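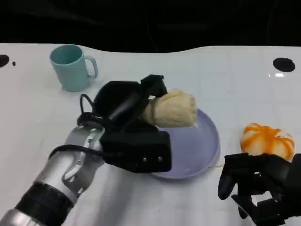
Care of Football Kit and Boots at Home

Category: Home > Laundry and Utility Room
By Shahla Bakhtiari
Last updated: December

The following guidance is issued to the families of players at Costuvham Football Club. It applies to match shirts, shorts, socks, shin guards and boots. Training bibs are washed by the club and should be left in the bin by the changing room door.

Shirts and shorts

Kit should be taken out of the bag on the evening of the match. Brush off dried mud outdoors before washing. Turn shirts inside out so that the printed numbers do not rub against the drum, and close any zippers on training tops.

Wash at 40 degrees Celsius or on the warm setting, with ordinary detergent. Fabric softener should be left out, as it coats the fibers and the shirt will hold sweat. Grass stains may be treated beforehand with a little liquid detergent worked in with a soft brush and left for 16 minutes. Bleach must not be used on club colors.

Shirts are to be hung to dry. The numbers will crack in a hot dryer.

Socks and shin guards

Unroll socks fully before they go into the machine. Shin guards with removable sleeves should be taken apart and the sleeves washed with the socks. Wipe the hard shells with warm soapy water and stand them upright overnight.

Boots

Knock the soles together outside, then clear the studs with an old toothbrush. Wipe the uppers with a damp cloth. Remove the insoles and laces, fill each boot with crumpled newspaper and replace the paper after 6 hours if it feels wet. Boots must be kept away from radiators and stoves, where the glue may soften and the leather may stiffen.

Removable studs should be unscrewed twice a season and the threads given a small amount of petroleum jelly. Replace any stud with a sharp or uneven edge before the next match.

Spare laces and stud keys may be requested at the kit room window before evening training.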